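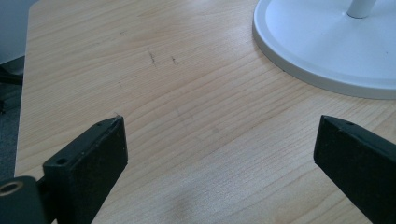

October, Sunday, 4 pm

Finish trials for the Dritgate desks, still. Hardwax oil from Pament went on the test boards on Friday's advice from the tin, which says recoat after five hours. Gave it seven. Tacky. The tin also says "well ventilated room", and I suppose a workshop with a door that doesn't shut counts.

Board A, one coat, wiped back hard: best colour by a distance. Stays pale, grain reads clearly, no orange. Failed the tea test. Left a mug on it over lunch and now there's a ring you could use to set a compass.

Board B, two coats: shrugged off tea, gave in to red wine. Slightly yellow, though the client will call it "warm" if we say it first.

Board C, Kavance water-based lacquer, cut 5% with water: dries before you've found the brush. Raised the grain and felt like a cat's tongue until I went over it with 320. After that, very decent. Looks a bit like a school, but then it is going in a school.

Hsiao sheet came out of the humidity cupboard at 29 per cent, which can't be right. Either the meter wants a battery or we have discovered the desert. Check before anyone cuts into it.

Still to do
– second coat on C, foam roller this time
– hand cream test on B and C (pupils, apparently, are mostly hand cream)
– label the rags. Oily ones flat on the rail outside, NOT in the bin

If C survives the hand cream I'll quote on lacquer and keep quiet about the oil.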